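# Hurkdale Robotics Club: simulated manipulation set

Maintained by Huệ Diệp and Thu Quan. Card last revised February 28, 2025.

## Summary

This repository holds the simulated episodes recorded by the second-year group at Hurkdale for the Cosero student challenge. All data is rendered; there is no real-robot footage in this release. The set was built to train and compare small imitation policies on household tasks, and to give new members something to practise on before they get time on the hardware.

The club's name for the set is Kamata. Older notes call it `ernasstead-sim`, after the building where the group used to meet. Both names point to the same files.

## Contents

| Item | Value |
|---|---|
| Episodes, total | 651 |
| Episodes, training split | 553 |
| Control rate | 15 Hz |
| Views | body camera, wrist cameras |
| Source | student teleoperation in simulation |

Everything outside the training split is held out for club evaluation. Please do not tune on it. The split is by episode and is fixed in `splits.json`.

## Layout

```
episodes/
 <episode_id>/
 actions.npy
 state.npy
 views/
 meta.json
splits.json
CHANGES.md
```

`meta.json` holds the task string, the operator's initials and a success flag. The flag is set by the operator at the end of the episode and checked by a second member. Where the two disagreed, the field reads `null`.

## Collection

Each operator did 200 practice steps in an open room before recording. Practice data is not included. Operators could discard an attempt at any point, so failed grasps are under-represented - keep this in mind if you are training a recovery policy.

Scenes were loaded from a shared pool of room layouts. Wall, floor and furniture textures were changed between loads. Lighting was left at the simulator default.

## Known issues

- Shadow edges show stair-stepping on large flat surfaces. Raising the shadow map size fixes it but slows rendering too much for the club machines.
- Wrist views can spend long stretches facing a wall or ceiling. These frames are kept. Dropping them breaks the alignment with `actions.npy`.
- Episodes recorded in August used an older gripper friction value. They are marked `friction: old` in `meta.json`.
- State is logged one step late in a few early episodes. The loader corrects this if `fix_lag=True`.

## Intended use

Coursework, club projects and challenge entries. The set is too small and too uniform for claims about real homes. If you report results, state which views you used and whether `null` episodes were counted - scores are not comparable otherwise.

## Sample frames

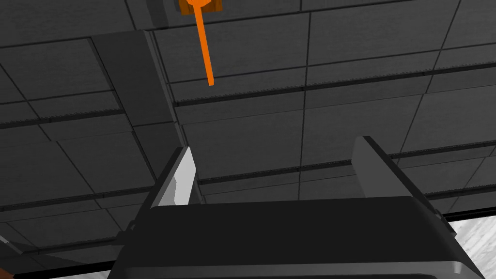
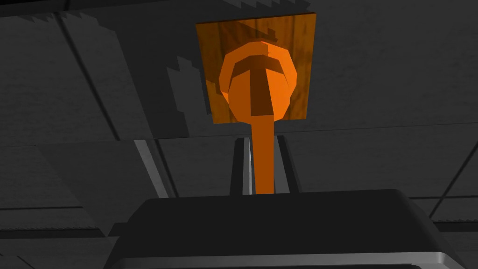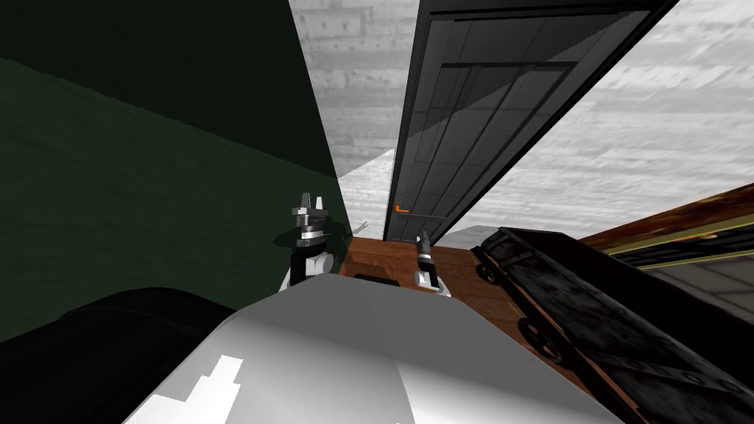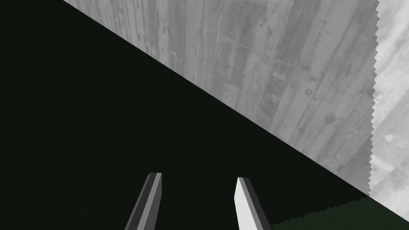
*Rendered frames from the set. Second frame: spoon handle between the gripper fingers. Third frame: both grippers above the wooden tabletop.*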